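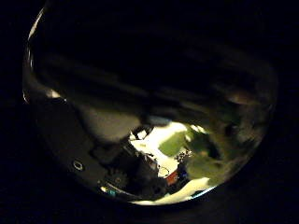 Light along a clear, curved edge.

How to Train for Your First Trail 10K

So you've signed up for a trail race. Good for you! I ran my first one at Havell in March, got muddy up to the knees, and had signed up for another before my shoes dried. If you can already jog for 30 minutes without stopping, you're ready to start.

Step 1: Get off the road once a week
Keep your usual runs and swap just one for dirt. Grass, gravel, a park path, anything with a few bumps in it. You'll be slower, so leave the pace screen alone and go by effort. You should be able to talk in full sentences.

Step 2: Add one hill day
Find a slope of nearly 200 yards. Warm up, run up it at a strong but steady effort, walk back down, and do that 5 times. Short steps, eyes a few yards ahead, arms pumping. Walking the steepest part is fine (everybody at Havell did, including the people who beat me!).

Step 3: Practice going down
This is the fun part. Lean a little forward from the ankles, keep your feet quick and light, and let your arms go wide like a kid playing airplane. Start on gentle slopes. My running partner Urmila Prajapati flies down the Wysocka loop this way and I still can't catch her.

Step 4: Make one run longer
Add five minutes to your weekend run each week until you reach 80 or so. Take every fourth week easy.

Step 5: Race week
Two short, easy runs, then rest. Lay out your shoes, socks and bib the night before, and eat the breakfast you always eat. Start near the back, since trails get narrow fast, and say "on your left" when you pass.

Next up: picking trail shoes for wet ground.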